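**Re: [workshop-build] Two-arm sorting table, cable trouble**

April 2023

> On the two-arm table: has anyone at Molbridge got both arms past the plugs and leads yet? Ours at Borkach copes with solid blocks and gives up on anything with a flex attached. We're on the old Jeon driver, if that matters.

The driver does matter. We moved off it in January and the stalls on closing went away. Leads are still the hard part, so I've stopped tidying them before a run. The wrist view gets adapters, chargers and cables all in one heap, and the planner has to pick something out of it. 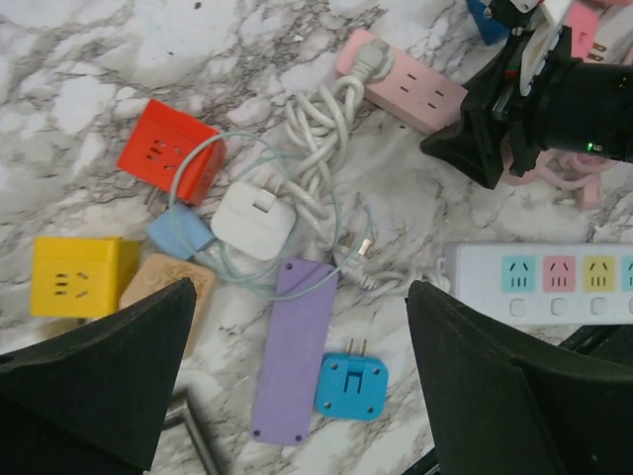
Cisitz replied off-list that a heap is the wrong place to start, and that they would train on single leads until the grip force settles. They run theirs at 860 on the Jeon scale and say anything higher marks the insulation.

I tried 860 and dropped too many plugs. I'm at 1,125 now, with the wrist held at 90 degrees to the lead where there's room. Power strips go better with both arms working over the middle of the table — one arm alone tends to swing the strip round. 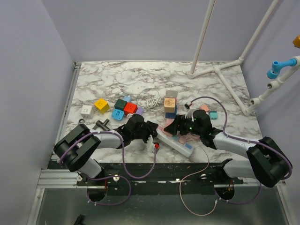 The next job is the handover. At present the right arm waits for the left to finish closing before it moves, and I'd like to overlap the two. The config is in the shared folder as revision 29. Don't copy the joint limits without checking them against your own rail.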